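Atness Home Sorting – About Us

We sort stuff. Bathrooms, kitchens, hall closets, the drawer by the back door. Been at it since the shop on Coman Street was half its size and we shared the loading door with a carpet place. Now we've got the whole ground floor, plus a packing room, plus a sink that mostly works.

What we do

Home visits in Standen and Nedlow, and the roads between. You book, we come, we pull everything out onto one table, and it goes back in some kind of order. Or it goes in a bag. Your call, always. We don't throw a thing out without asking, not even the dried up mascara.

Packing for moves. Small rooms only – we are not movers and don't own a truck. We'll do the bathroom, the pantry, the laundry shelf, the desk. Boxes get labeled on two sides and the top. A sheet goes in each box with what's in it.

Table sessions at the shop. Bring a box of household bits, we sit down with you and go through it. Tea provided. Bring your own box back, please, we're swimming in boxes.

Care kits. Toothpaste, cups, soap, a comb, that kind of thing, packed for the shelter in Nedlow and for anybody who moves into a new place with nothing in the cabinet. We packed 200 last June and ran out of bags before we ran out of soap.

How we started

Started with one bathroom cabinet. A neighbor's, second floor, no window. Everything in it was open and half used, four kinds of cough drops, and the shelf had come off its pegs so the whole lot was leaning on the door. Took an afternoon. She told her sister, her sister told her work, and by the fall there was a waiting list on the back of an envelope.

First shop was a corner of the old Standen feed store. Cold. Then Coman Street, and we've stayed. The sign still says Atness Storage because that's what we thought we were going to be. Changing it costs more than you'd think. It's on the list.

How a job goes

Cloth down first. Always a cloth. Tubes roll, lids roll, and a bare table is loud. A thick cloth with a bit of nap holds things where you set them, and it saves your table from our mess.

Then everything out. Everything. People want to leave the back row of the cabinet alone and the back row is where the trouble is.

Then we group. Teeth with teeth, hair with hair, first aid off to one side on its own. Tall things to the back edge so you can see over to the small ones. Paper goods last as they crush.

Doubles get put side by side. If there's 3 of something open, we ask which one you really use and the rest get used up in turn or go. Dates get read out loud. Sounds silly, works fine.

Then back in. Things you touch every morning go between your elbow and your eyes. Spare stuff up high. Anything a kid shouldn't get into goes up high too, behind a latch if you have one, and we can fit one if you don't.

Most bathrooms are done before lunch. Kitchens take the day. Garages – call us first, we'll talk.

What it costs

Home visit, bathroom or closet, $107 flat in Standen and Nedlow. Kitchens are quoted after a look. Table sessions are pay what you can, jar by the door. Care kits are free to whoever needs them, no form. We bring cloths, bags, labels and tape. Bins are extra and you probaly own enough already, check under the bed.

No checks please. The bank moved and its a drive.

Things we get asked

Most of these come by phone, so we put them up here to save everybody a call.

Will you judge my bathroom?
We've seen worse. We had worse.

Do I need to clean up before you get here?
Please don't. We need to see where things land when no one's coming over.

Can my kids be there?
Sure, and we'll give them a job. Matching lids to jars is a good one.
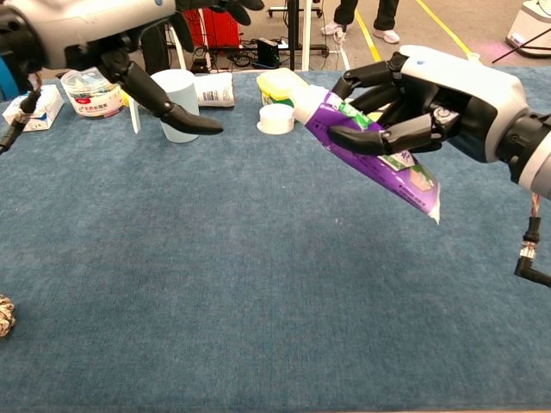
Which way up should toothpaste be stored?
Cap down in a cup is our pick, so what's left stays near the opening. If the cap's too small to stand on, lay the tube flat in a shallow tray and roll the end up as you go.

What goes in a care kit?
Toothpaste and a brush, soap, a comb, a cup, a washcloth, and a small pack of tissues. New and sealed only. Razors and medicine we can't take, sorry.

Where do I drop things off?
Coman Street, the side door, mornings up to noon. Leave them on the bench inside. Not out on the step, the rain comes in sideways there.

How far out do you go?
Nedlow on one side, Standen on the other. Past that we add gas, ask and we'll work it out.

Can you come in the evening?
Some weeks. Light is poor in most bathrooms after dark and small print on tubes gets missed, so mornings are better if you have a choice.

Who we are

Small crew, mostly part time. A couple came out of hotel housekeeping, one from a pharmacy stockroom, one used to pack china for a living and still wraps everything like it's a teapot. We all do visits, we all do kits, we all take turns on the phone. If you get the machine, leave your number twice and slowly.

We don't post pictures of customers' homes. We don't sell your old things. Good stuff you're done with goes where you say it goes, and if you don't mind where, it goes on the free shelf by the front window. Take something while you're in. There's a lot of mugs right now.

Getting here

Coman Street, between the tire place and the bakery. Parking behind, 2 spots are ours, the rest are the bakery's and they do notice. Side door has the ramp. Ring if it's locked, we're likely in the packing room with the radio on.

Open mornings from nine, afternoons when we're not out on visits. Call ahead for afternoons.

Bags wanted, by the way. Paper, with handles, any size. Bench inside the side door.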